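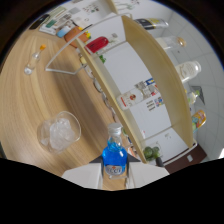

Handling rules working group, May minutes

I took notes again, so blame me for anything missing. We started at 2:30, a bit behind because the Simard people were still on the other call.

Last month's minutes: fine, no changes.

Grip force on glass. Most of the hour went here! Engate wants one limit for all glass containers. Felero wants two, one for capped bottles and one for open tumblers, and I have to say I'm with Felero (an open rim is a different animal). We settled on two limits, with the numbers left blank until Ranier sends its test results. Ranier has 219 grasps logged so far and promised 309 before we meet again.

Liquids. Anything with liquid in it stays upright from pick to place, cap or no cap. Agreed in two minutes, which may be a record for us.

Labels. Section 11 says fingers must not cover the label. I asked what happens with a wraparound label and we went round and round on that one. New wording: keep the product name readable "where the shape allows." Simard will draft it.

Finger pads. Swap at 2,000 cycles, or sooner if you see wear. Engate thinks that's too soon for the soft pads and will write up why.

Clutter. How close can the gripper come to other glass on the table? No agreement, moved to next time.

To do: Ranier, grasp results. Simard, label wording. Engate, pad note. Me, a clean copy of the draft with the two glass limits in it.

Closed at 3:45.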